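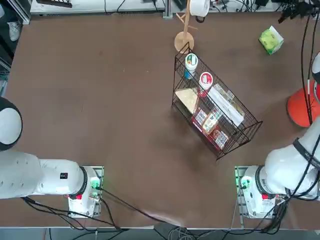

Two of them are just gone and they were both on my re-read pile, one reader wrote to us last night, and did anybody at Hokum check the list before they flipped the switch? Fair question. We've asked. No answer on that bit yet, but we do have a fair amount on the rest, so here goes.

8/12/26

Hokum's romance manga catalogue has moved to Nellasora. It was meant to happen in stages over the summer holidays and instead the whole lot went across overnight. If you had the old Hokum reader app on your phone it should now open to a notice and a transfer button. If it opens to a blank white page, update it first, then try again. That fixed it for most people who've been in touch.

The numbers. Hokum's old store listed 2,062 romance titles in English. Nellasora is showing 2,060. The two that dropped out are The Vet at Lantern Bay and Her Second-Best Fiancé, both single-volume adaptations from the Rivas line, both out of print on paper for ages. Anyone who bought them can still see the covers in their library, but tapping through gets a "title unavailable" message. No refund offered so far. Hokum says only that the two are "under review" and that purchases are "recorded". Make of that what you will.

For those who don't follow this corner of things – Rivas is the line that takes category romance novels and hands them to manga artists for the one-shot treatment, usually a bit over a hundred pages, usually a wedding at the end. Sheikhs, ranchers, surgeons, one memorable beekeeper. The quality is all over the shop. The good ones are very good, and The Vet at Lantern Bay was one of the good ones, which is why the inboxes are full. Snowed-in clinic, a sick alpaca, a hero who barely talks until page 60. It got a warm write-up here when it first came out and people still bring it up.

Her Second-Best Fiancé less so. Nice hats.

What's changed for readers

Prices first. Singles were all over the place on the old store and are now a flat five dollars each. That's up for the older backlist and down for the newer stuff. The bundle deals have vanished, and Nellasora says bundles will be back in January but won't say which ones.

Rentals are gone altogether. A lot of grumbling about this, and rightly. Romance one-shots are exactly the sort of thing you'd rent on a Friday-ish evening and never think about again, and paying full whack to find out the hero is a creep is a hard sell. Nellasora is offering the first chapter free instead, but a one-shot only has three or four chapters and the first is generally someone missing a flight.

Page quality is better. No argument there. The old Hokum files were scanned small and the lettering went to mush if you zoomed in. The new ones are sharp, and the colour openings have been put back on a good many titles that were greyscale-only before. Double-page spreads now show as double pages on a tablet. On a phone they still split down the gutter, usually through the middle of the kiss.

Bookmarks did not come across. Neither did ratings or reader reviews, years of them, some much better written than the books. Nellasora's help page says reviews "may be imported at a later date". If you wrote long ones on the old site and want them, the old site is still up in read-only form for now. Copy them out. Do it tonight if you can.

Search is a mess. You can look up by title or by artist but the old trope tags – secret baby, marriage of convenience, amnesia, boss – are all missing, and for plenty of us that was the only way we ever picked anything. Typing "amnesia" into the new search brings up a cookbook. No idea.

New print run

Some better news tucked in at the bottom of the same announcement. Rivas is going back to paper, in a small way. A set of 11 volumes will come out in print next year, two stories to a book, larger trim than the old ones. The full list isn't out. Three stories have been named so far, all medical romances, and the covers on Nellasora's page look to be new art done for the reprint. The back-cover copy has been redone too, and about time, the old blurbs gave away the ending more often than not.

No word on whether the translations have been touched up. The early Rivas books had some shockers. There's one where the heroine is told she has "the eyes of a generous accountant" and it's quoted so often round here that it'd be a shame to lose it.

Canadian and Australian readers will be able to order direct. Shipping cost not given. The last time Rivas sold direct the postage to Australia was more than the book, so hold off on the cheering.

First copies are to go on sale at the Prustport romance fair in January, ahead of the shops. Prustport has had a manga table for a few years now and it normally sells out by lunch. This time Nellasora has taken a proper stall, with a reading corner, and says there'll be a sheet at the counter where people can put in requests for what gets printed after the first set. We'd guess the alpaca book ends up on that one a few times. Entry is the same as last year, doors at ten, no pre-booking that we could find. If you want the print books get there early.

What to do now

Run the transfer even if you don't plan on using Nellasora. It needs the email you signed up to Hokum with, so if thats an old one, get back into it or change it on the Hokum side beforehand. It can't be changed once you've moved. Gift-card balances go across but take a day or so to show. Around half of the people who wrote to us had a balance missing at first and all but a couple say it has since turned up.

Check your library against your old receipts. The two missing titles are the ones Hokum has admitted to but a reader in Hobart says a third, a winery story, opens to the wrong book entirely. Right cover, then a pirate romance inside. We tried it and got the winery so it may be fixed, or it may depend on the region. If you get the pirates tell us in the comments, and say which country you're in.

Hokum's support form is still going and is the place for anything bought before the move. Nellasora's is for anything after. Both are slow. We've asked both of them about refunds on the missing two and about the trope tags and will udpate this post when something comes back.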